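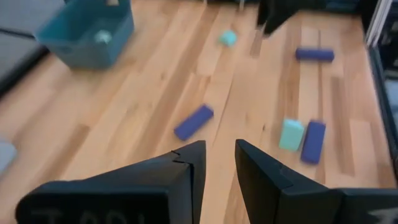 ## Slide 1 - open on this, don't talk yet

- let them look for a few sec
- then: "this is the floor job. Foam blocks, two grippers, one bin. Easiest thing we run."
- and it's the one that bit us
- name, Kostine, say what we do in ONE sentence, move on

## Slide 2 - what happened

- June, afternoon run at the Oakley site. Tidy-up task, pick block, drop in bin, repeat
- left arm closes on a block, lifts, block slips out on the way up
- controller doesn't know. Still thinks it's holding
- goes to bin, opens over bin, logs a good drop. Comes back and does it again
- meanwhile the dropped block is lying under the path of the right arm
- right arm comes down on it at travel speed, not approach speed. Foam squashes, fingers hit the floor, wrist faults out
- no one hurt. SAY THIS EARLY, last time people sat there waiting for the injury
- damage: one bent fingertip plate, a dent in a floor board, most of a day gone

## Slide 3 - why didn't it stop

(slow down here, this is the actual talk)

- grip check was finger width only. Threshold had been set for a bigger block, so nearly-closed still counted as holding
- the check ran once. At the pick. Never again during the lift
- there IS a force limit. It was set to 900 in the config from bench testing and never put back. Should have been 545
- with 545 we think it stops on contact w/ the foam, before the floor. Think. We re-ran it on the bench, not on the real setup, be straight about that if asked
- e-stop worked fine but the person has to be looking. Fault came up 30 seconds before anyone hit the button, arm was already locked by then
- log said everything was good right up to the fault. Worst part for me. Read out a couple of log lines if time

## Slide 4 - the room

- same floor, wider. Point out how close the desks are
- people work behind this all day, they stop noticing the arms
- small shapes stacked on other shapes = hard for the grip check, a prism on top of a block can go sideways when you touch it
- ask the room: where would YOU stand? (wait. really wait)
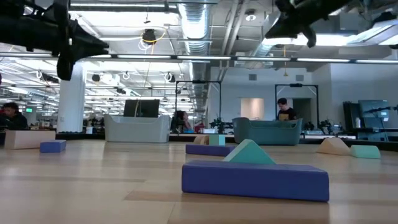 *Foam shapes on the floor, desks and people right behind.*

## Slide 5 - what we changed

- grip check now runs all the way thru the lift and again over the bin. Lost grip = both arms hold, not just the one
- force limit is locked. Changing it needs a second sign off and it resets on restart
- Gulivum (our scheduler) wont count a drop unless the bin view changes
- arms share one "something on the floor" map now. Before this each had its own, dumb
- travel speed capped below knee height
- tape line on the floor. Cheap, did it the same afternoon. Should of been there in the first place

## Slide 6 - numbers, keep it short

- roughly 2000 picks since the fix
- lost grips still happen!! we just see them now
- don't promise it's solved. Tristosley asked for a guarantee and we said no
- false stops went up a lot in the first week, operators hated it. Widened the tolerence a little for the soft shapes, better now

## Slide 7 - still open

- triangles. Grip width on a sloped face tells you almost nothing
- what happens if the camera view of the bin is blocked by the other arm. Right now it just waits. And waits
- bench settings leaking into live config, we fixed ONE value. How many others? Audit about half done, don't give a date
- near misses weren't getting written down. Form is too long, people skip it. Short version going out

## If they ask

- why foam? soft, cheap, doesn't hurt the fingers (well)
- why not fence it? we looked, task needs people resetting the floor between runs. Interlock is being quoted
- was it the software or the operator? Config. Don't let this turn into blaming the operator
- can they have the log? yes, cleaned up copy, email after

If running long skip 6 and go straight to 7. Water. Clicker batteries!!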